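Equipment planning notebook, simulation bench
December, started 9:30

Picking up from the last entry. The arm count for next year has to be settled before the purchase request goes in, and I still have two quotes that don't compare line for line. Zindetti lists the arm, controller and hand as one item. Zendau splits them and leaves the hand out altogether, so its total looks lower until a gripper is added back. I rewrote both onto the same sheet this morning. With the hand and the mounting plate included, the gap is 3 percent, and I would not choose on that.

Lead time matters more. Zindetti quotes 14 weeks from signed order. Zendau quotes 30 days for the arm, but the controller ships separately and they would not commit to a date for it in writing. Asked again. Until there is a date, I am treating the Zendau delivery as unknown.

Ran the kitchen layout again with the arm on the dark block, to see what the base position does to the bench drawing. The spray bottle, the apple and the other loose items stay on the counters as in the previous layout. Joint limits left at default.

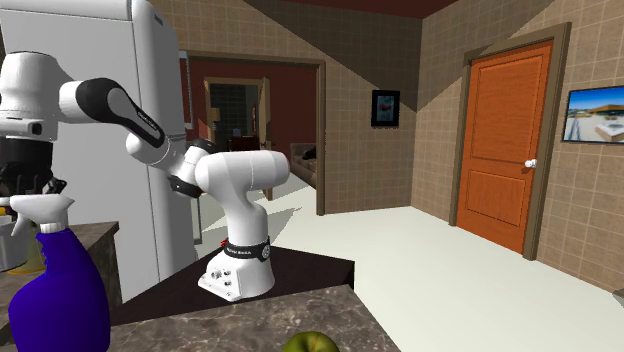
The bench drawing currently puts the base plate flush with the back edge of the block, and I want to move it forward before Kratochvíl cuts anything. Their price is for one steel-topped bench with a drilled plate pattern. A second pattern drilled at the same time costs very little; drilling it later means sending the top back. Decision: ask for both patterns now, so the bench takes either arm.

Clearance to tall furniture also needs a line in the room plan. The refrigerator in the model is a fair stand-in for the storage cabinet in the real room. I have written a 40 cm keep-out on that side for now. Kubíček thinks it should be larger with the cable bundle attached. She is probably right – the sim arm carries no external cables at all, so the model says nothing on that point. To be measured when we have a loaner cable set.

11:15. Call with Ľubica Kubíček on the consumables line. She wants the test objects budgeted separately from the hardware, and I agree. Plastuvo can supply molded bottles and food shapes in small lots. Real groceries are cheaper per piece but change weight and surface over a week, which makes grasp results hard to compare. Proposal is to buy molded parts for the regression set and keep petty cash for everything else.

Spare finger pads go on the same line. We went through nearly all of last year's stock by summer and then paid rush shipping, so this time they are ordered with the arm.

Second run after the call, same kitchen, to check the objects against the proposed list. Apple and spray bottle are both on it. The brown baked-looking item is not, and I have added one irregular shape under "food, other" so the list covers it. The flat metallic items near the back of the counter are a separate problem: thin things lying flat will need the narrow fingers, and those are a priced option on both quotes. Added to the sheet as optional, one pair.
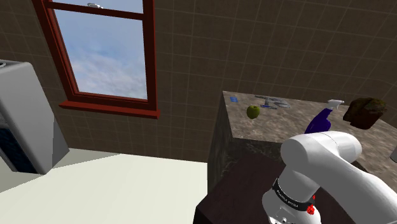

Can the second arm wait until the following budget year?
It can, provided the bench is drilled for two and the electrical work is done once. The cost of waiting is one more year of sharing the bench between the grasping and the motion work, and that can be handled with a booking sheet.

So the request as it stands: one arm with hand, one bench with both plate patterns, power for two, molded object set, finger pads, narrow fingers optional. Service contract left out of year one on both quotes, as the standard warranty covers it. Training days also left out.

Open items:
Zendau – written controller date.
Zindetti – confirm the mounting plate is in the bundle price, the wording is vague.
Kratochvíl – revised drawing with base moved forward, second pattern added.
Plastuvo – minimum lot for the food shapes.
Self – rerun the reach check with the new base position, then send the sheet to Ľubica.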